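餐桌上的方巾和花瓶：我家的一些小办法

我学中文很多年了，写字还是比较慢，所以请读者原谅我的句子有时候不太自然。这一页是关于桌子的：一块方巾、一个花瓶、几枝花，怎么放，怎么洗，怎么收起来。我住的房子是1922年建的，墙不是很直，地板也有一点斜，很多办法是因为这个房子才想出来的。如果您的家很新，有几条可以跳过去。

方巾斜着放

一块正方形的布，放在长方形的桌子上，有两种放法。第一种是边对着边，看起来很整齐，但是布如果比桌子小很多，会像一个没有铺好的桌布。第二种是把布转过来，让一个角朝着墙，对面的角从桌子前面垂下来。我比较喜欢第二种。

做的时候，先把布对折成三角形，折线放在桌子左右方向的中间，然后打开上面的一半。这样两边的角高低一样。垂下来的那个角不要太长，坐下的时候膝盖不应该碰到它。我家的布每边76厘米，垂下来一只手掌的长度正好。

如果桌面很滑，布会慢慢往前走。我以前用双面胶，后来胶留在桌面上，用了很多时间才擦干净。现在我在布下面放一小块橡胶防滑垫，厨房抽屉里用的那种，剪成比布小的圆形，从外面看不到。

深红色的布第一次洗

深红色的布很容易掉颜色。新买来的布，我先单独泡在冷水里，水要换，一直换到水里没有红色。不要和白色的餐巾一起洗，这个错误我做过，后来我们家用了一年粉红色的餐巾。

有人说放醋和盐可以固定颜色。我试过，我看不出有什么分别，但是也没有坏处。我觉得冷水和耐心比较重要。

带一点光泽的布要翻到反面洗，放在网袋里，脱水用最慢的一档。晾的时候不要晒太阳，太阳会让折起来的地方颜色变浅，以后打开就是一条一条的。八月的时候我把布晾在浴室里，门开着，第二天早上收。

小皱纹怎么办

有光泽的布，皱纹特别明显，光从旁边照过来的时候更明显。我的办法按照麻烦的程度写：

最省事的是不用熨斗。前一天晚上把布铺在桌子上，用喷水瓶喷一层很细的水，用手从中间往四个角推平，早上大部分的小皱纹就没有了。木头的桌子不要这样做，水会留下印子。

第二个办法是挂在浴室，洗澡的时候让蒸汽去做。

最后才是熨斗。从反面熨，温度要低，上面盖一块薄的棉布。熨斗要提起来再放下，不要拉着走，斜着拉会把正方形拉成菱形。我有一块布就是这样变形的，现在用来包面包。

熨好以后不要马上折，等它完全凉了再折。我现在连折也不折，把布卷在一个纸筒上，纸筒是从厨房纸里面来的，两个接起来就够长。卷的时候外面再包一层旧枕套，这样不会有灰。

花瓶的位置

花瓶放在中间很好看，可是吃饭的时候看不见对面的人。我家的花瓶放在桌子后面靠左的地方，不压在布上。花瓶压在布上有两个问题：拉到布的时候花瓶会倒，瓶底有水的时候布上会有一个圆圈。有光泽的布，这种圆圈很难去掉。

另外，花瓶离墙要有一点距离，叶子碰到墙，时间长了会在墙上留下绿色的线。我家的地板斜，所以花瓶下面我垫了一片软木，低的那一边垫厚一点。

高的花配什么瓶子

花枝很长很细的时候，瓶口要小一点，脖子要收进去一点，这样花不会向四面倒。如果只有宽口的瓶子，可以用透明胶带在瓶口贴成小格子，每个格子放一枝，叶子会把胶带遮住。

我常用的瓶子是Uson的，装到瓶口是859毫升，我一般只装235毫升的水。水少，换起来比较轻，也不容易洒。可是天气热的时候要每天看一次，花喝得很快。如果是假花，瓶子里放一些干净的石子或者米，重心低了，风吹也不会倒。用米的话要先放在小袋子里，不然以后倒出来很麻烦。

颜色的搭配

我不是专家，只说我自己的习惯。布是深红的时候，我选粉色的花，深的浅的都要有，再加一朵桃色或者暗一点的紫粉色。都用一样的粉色就太甜了。最亮的一朵放在中间，暗的放在旁边，最小的塞在大花的中间，这样空的地方就没有了。瓶子用蓝绿色的，和红色的布分得很清楚。白色的瓶子也可以，但是我家的桌面是白的，白瓶子放上去好像不见了。

叶子要留一些，但是水下面的叶子全部要去掉，它们会让水变臭。

白色桌面的清洁

白色的桌面和深红的布在一起，要小心的是颜色。布如果还有一点湿，不要铺上去。我有一次着急，结果桌上有一块淡淡的粉红色。用小苏打加一点水，做成糊，放十分钟，再用软布轻轻地擦，擦了三次才干净。先在桌子角上试一下，有的桌面会被磨得没有光。

平时我用温水和一滴洗碗液，然后用干布再擦一次。Draltden的白色海绵我也用过，去掉茶印很快，可是用力太大会留下痕迹。茶印最好当天擦，过了一夜就要擦很久。

桌子边上的墙也不要忘记。浅颜色的墙，浇花的时候水点会跳上去，干了以后是灰色的小点。用稍微湿的布从下往上擦，这样脏水不会流成线。

收起来的时候

先拿走花瓶，再拿布。这个次序听起来很简单，但是我丈夫总是先拉布。布拿起来的时候抓住两个相对的角，往中间一合，面包屑就都在里面，拿到外面去抖。

花瓶洗的时候，手伸不进去，可以放一点生米和温水，盖住瓶口摇一摇，瓶底的绿色就掉了。洗完倒着放在架子上，不要直接倒放在平的台面上，里面的水汽出不来，会有味道。

假花的灰，我用吹风机的冷风吹，从上往下。特别脏的时候用软的化妆刷，一朵一朵地刷，这个工作我喜欢一边听收音机一边做。

我的布是在Kandpal买的，防滑垫是Drila的一大卷，还剩下很多，我也垫在放勺子的抽屉里。

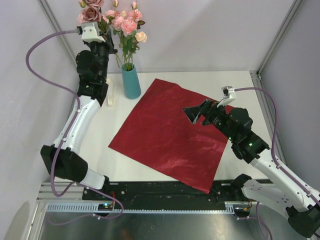 深红方巾斜着铺，一个角垂到桌前，花瓶放在左后方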